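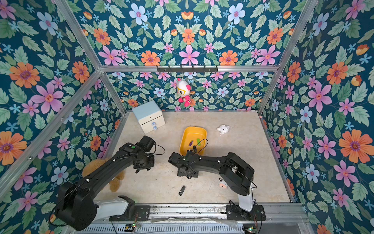 I have more flash drives than I need and no good way to keep them. Most came from work, a few from the Thibodeaux family reunion, and the rest I can't account for. Last August I lost a scan of my mother's recipe cards for a month, and it had been on a drive in a coat pocket the whole time. My plan is one color per subject. Purple is family photos, green is house paperwork, black is anything I haven't checked. They get sorted in the yellow tray, and then they go in the little cabinet in the back corner, the one with the pale blue top and the flower knobs. What I want to know is whether people label the drive itself or the drawer.
- skomska_attic

Label the drive. Drawers get emptied and refilled and the label on the front stays the same for years. I use white paint pen on dark plastic and a fine black marker on everything else. Two letters and a number, then the full list goes in a notebook.
- pellwright

Notebook is fine until you lose the notebook. I keep a text file on each drive called CONTENTS. Open it and you know.
- Jistska

You have to plug it in to read it, though. I have 40 of these things from when I did newsletters for the Ellach garden club. I'm not plugging in 40 drives to find one seating chart.
- pellwright 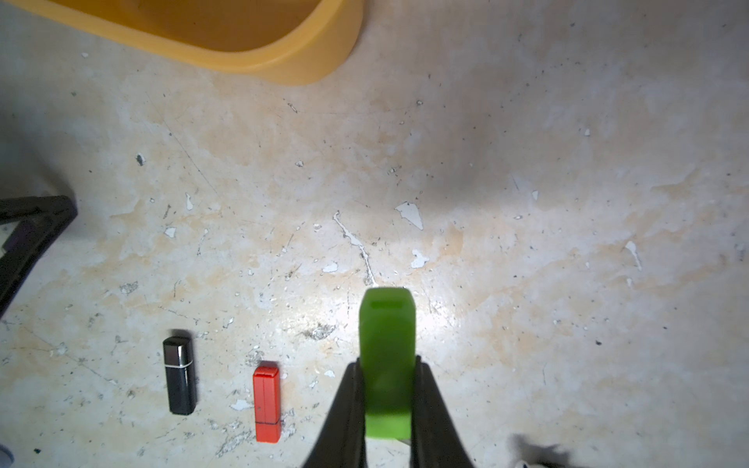

Color is a decent start, but I would not make it the whole system. You run out of colors fast, and then you buy a second green one on sale and it all falls apart. Use color for the broad group and a written tag for the rest. Also, does your system say what happens to black ones after you check them? If they stay black and you put them back, you'll check them again next year.
- Cathal Ní Bhriain

Good point on the black ones. I was going to copy the files to the right color and wipe the black one, then it goes back in the tray as a blank. I haven't worked out how to tell blank from unchecked.
- skomska_attic

Rubber band on the blanks.
- dorrit22

Masking tape holds better than a rubber band and you can write the month on it. It does leave gum if you forget it for a long time.
- pellwright 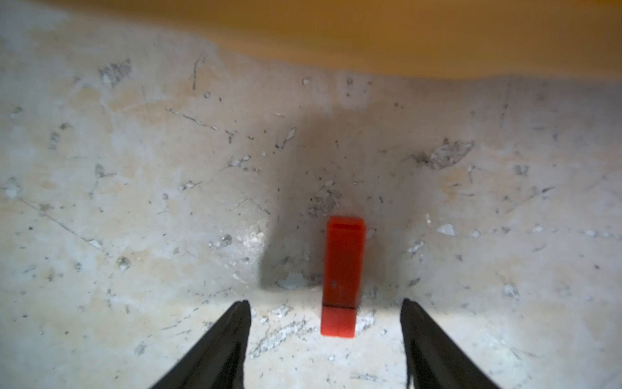 I'll disagree with most of this thread. Flash drives are for carrying files from one place to another. If the only copy of a recipe card is on one, you have a bigger problem than labels. Buy an external drive, put everything on it, make a second copy, and keep a couple of sticks for errands. I moved more than 4,000 photos that way over one weekend.
- Jistska

I don't think anyone said only copy. Some of us like having the house papers on one thing we can grab.
- dorrit22

She said she lost the scan for a month. That sounds like an only copy to me.
- Jistska

It was the only copy of the scan. I still had the cards. But fair enough, I'll get an external drive and keep the colors for grabbing. I'm going with tape on the blanks and paint pen on the rest.
- skomska_attic

Comments (3)

marlow_k: Paint pen rubs off if it lives on a key ring. Clear nail polish over it helps.

Tess in Ellach: Where did you find a cabinet that small? I need one for sewing machine feet.

hobnail: Check the old ones soon. I had 2 that wouldn't open after sitting in a drawer.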